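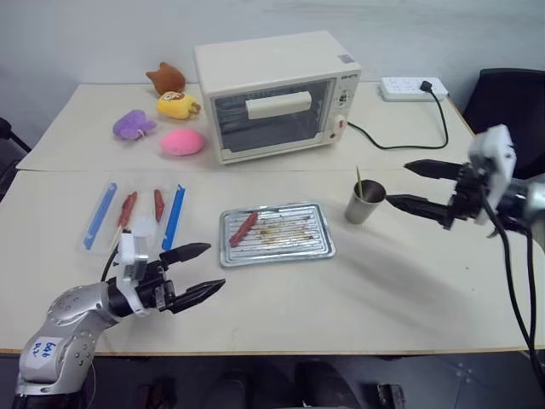

A toaster oven with its glass door closed

Countertop cooking is the preparation of hot food in small plug-in appliances instead of a full-size range. The term covers toaster ovens, hot plates and slow cookers, though writers disagree on whether a microwave belongs.

Claims and criticism
Sellers have long said that small ovens save both time and power. The evidence is thinner than the claims. A survey by Kavinda Bepari covered 416 households in Plestach and relied on what owners remembered – no meters were read. Owners reported using the big oven less, but 3 in 6 of the meals listed were toast or reheated leftovers, which few people would have cooked in a range anyway.

Gwion Kneath's often-quoted history, Bandau, traces the habit to rented rooms in the town of Hamdan. It names two boarding houses and gives no source for either. Later guides repeat the story as fact.

Capacity
Stated capacity is a poor guide to use. Makers tend to measure in slices of bread, and the size of a slice is rarely given.

See also: Hot plate; Kitchen range; Pirkonon (cookware)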